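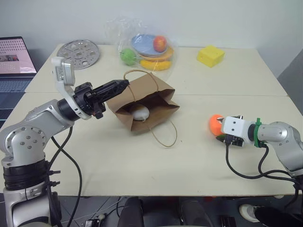 Paper or Worse: Packing Groceries at a Shared Table

Project report, Everyday Objects studio
Tamsin Doucet, Darius Rebane, Fotini Gkikas

1. What we set out to do

Our assignment was to pick a chore people do without thinking and then think about it until it stopped being fun. Darius wanted to do shoelaces. Fotini wanted to do tea. We settled on packing a paper grocery bag, mostly on the grounds that we had bags.

The question was simple enough to fit on the form: does the way a bag is set on the table change how the food ends up inside it? We expected the answer to be yes and to have it by lunch. The project ran until the end of October.

2. Materials

The bags were plain brown paper with handles, bought as a pack from Kyriakidis, the corner store. We left out plastic bags, which have no opinion about their own shape, and cloth totes, because everyone owns a different one and defends it.

The groceries were chosen to be awkward in different ways. We used round produce, a carton of crackers, a jar, a loaf of bread and a bunch of greens. The full load weighed 2979 grams on the kitchen scale. A lighter load, with no jar and fewer vegetables, came to 833 grams. The bread was replaced twice, once for reasons of age and once for reasons of Darius.

All packing was done at the pale table against the wall. It has a seam running across the top, and we used that as our line for where a bag should start. This saved us from putting tape on the table, which we had been asked not to do.

3. Method

Each of us packed the bag in three positions: standing straight up, lying flat on its side, and leaning with the mouth toward the packer. Items went in one at a time. A run ended when everything was inside or when the packer said something we agreed not to write down.

We did 17 runs. The plan had called for more, but the plan was written before anyone had packed a bag of groceries six times before noon. After each run, the packer carried the bag across the room by its handles, set it down and took everything out again, and we noted any damage and what had moved.

4. What happened

Upright was the position everybody chose when left alone, and it worked well for the first heavy things. The jar went to the bottom and stayed there. The trouble came with the round produce, which had to be lowered in past the handles. The handles folded inward at exactly the wrong moment, and we got into the habit of holding one back with the wrist.

Flat on its side was Fotini's idea. Loading it was pleasant, a bit like putting things on a shelf. Standing it up afterward was less pleasant. Everything slid down together, and the bread went from the top of our list to the bottom of the bag.

Leaning did better than any of us had guessed. With the mouth facing forward you can see where a thing is going, and a pepper or an orange can be slid in instead of dropped. The drawback is that an empty bag does not care to lean. It needs something with weight in the base first – the jar did this nicely, and the crackers did not.

In 9 of the runs the bread came out with a dent. Most of those were flat runs. Two were Darius.

5. Problems with the study

Ieuan Rowlands, who read our draft, pointed out that we got better at packing as we went along and that the leaning runs came last. He is right, and we wish he had read the plan. We also reused bags until the handles began to tear, so the later runs had softer paper.

6. If we did it again

We would shuffle the order of the positions, open a new bag each time and ask people outside the group to pack. Fotini would like to try square-bottomed boxes. Darius would like to try shoelaces. The crackers are in the studio cupboard, second shelf, and are mostly whole.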